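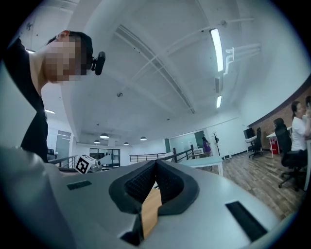
The check scale at our kickboxing club in Clidow read heavy from January until April, and the error depended on where you stood. It is a flat platform with four load cells, one under each corner, and the floor in the changing room slopes toward the drain. With the low corner carrying too little, a fighter standing over it got one number and a fighter standing over the door side got another. The fix was a shim. I used a thin strip of light, smooth wood, much like the pale one wedged in the V between the black pads, and pushed it under the low foot until the platform stopped rocking. Rubber would compress, and folded cardboard soaks up water from the showers.

Before the shim I ran the same test at each corner and in the center. I used a loaded sandbag, since a person shifts weight and a sandbag does not. The bag was placed, left until the display settled, read, lifted off, and the display zeroed again. The worst gap between two corners was 1,650 grams. That is enough to put a fighter in the wrong class, and it explains two arguments in February that were blamed on breakfast.

After the shim the gap came down to 30 grams, near the limit of what the display can resolve. I stopped there.

The other half of the problem was the log. We weigh everyone before training and type the number into Zindo, the club's record sheet. I exported the lot. It held 3,828 entries, and the field for time of day was blank in most of them. A morning weight and an evening weight for the same person cannot be compared without that field. I have made it required. Ada Santoro, who coaches the juniors, pointed out that required fields get filled with junk, and on the first Monday I found several entries timed at midnight. They now default to the clock on the tablet.

Ada also asked whether juniors should be in the log at all. Her view is that a growing fighter should be entered at whatever they weigh, and that a daily number invites them to chase it. I agree with her. From this month juniors are weighed only in the week of a show, in shorts and a T-shirt, and the display faces the coach.

For the adults, the procedure is as follows. Check the platform for rock by pressing each corner by hand. Zero it empty. Put the sandbag in the center and compare with the number written on the wall. If it differs, move the shim before anybody steps on. Stand in the middle, feet flat, hands off the wall. Read once.

I took the same sandbag to the Warirley show, where the organizer let me test the official scale before doors opened at 8. It agreed with ours at the center and was good at three corners. The fourth I could not reach because of a radiator.

Ginevra Guerra has a bout in Messina next and wants to know how far to trust our scale for it. My answer was to aim under the limit by more than the corner gap, weigh at the same hour as the official weigh-in, and ask to step on their check scale as soon as she arrives. She has borrowed the sandbag. I told her the airline will charge for it.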